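Prutamero Clear Storage Bags: Frequently Asked Questions

Customer support, Metton warehouse. Last revised in August.

What are the clear bags meant for?
Light, dry items that need to be seen without opening anything: balls, gloves, craft supplies, soft toys. The bag stands on a table or shelf and is loaded from the top.

Does the bag stand up by itself?
Yes, on a flat surface. Unfold it fully, press the base down from the inside and push each corner outwards. The bound edges hold the shape. The clear walls carry very little load and should not be used to support the contents.

What should I do with the top flaps?
Open them outwards before loading. If a flap is left folded inwards it narrows the opening, and round items tend to catch on it. Lower items in; dropping them from a height can tip an empty bag.

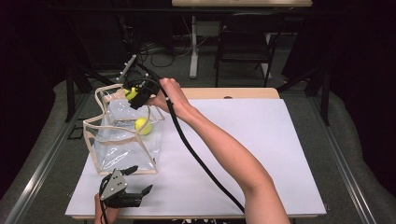 Clear bag with beige binding, top flaps open, one tennis ball inside.

How many tennis balls does it hold?
The Curgate size takes up to 26 with the flaps closed. The smaller Symonenko size is intended for flat items and is not recommended for balls.

The walls arrived creased. Is this a fault?
No. The bags are shipped folded and the plastic keeps the fold lines for a while. Creases produce glare under overhead lighting but do not weaken the wall. Most will relax if the bag is left open and partly filled at room temperature. Do not use an iron or a hairdryer, as the plastic distorts permanently.

Round items roll away while I am loading. Any advice?
Check that the table is level. Place the bag first, then bring the items to it a few at a time. A sheet of thick paper under the work area gives slightly more grip than a bare smooth top. Loose balls are best kept on the far side of the bag, away from the table edge.

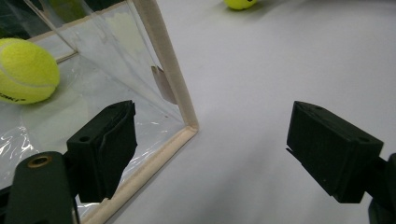
For large quantities, load the base in a single layer before starting a second. This keeps the weight low and stops the walls bulging on one side.

How do I clean it?
Wipe the plastic with a damp cloth and a little washing-up liquid. Dry the binding straight away. Felt fluff from tennis balls collects along the bottom seams and can be removed with a soft brush. Machine washing is not suitable.

Can bags be stacked?
Empty bags can be folded flat and stacked. Filled bags should not be.

Is there a minimum order?
Single bags are sold through the shop. Trade orders start at 200 and are packed flat, 4 to a sleeve. Quote part number 721 for replacement base inserts.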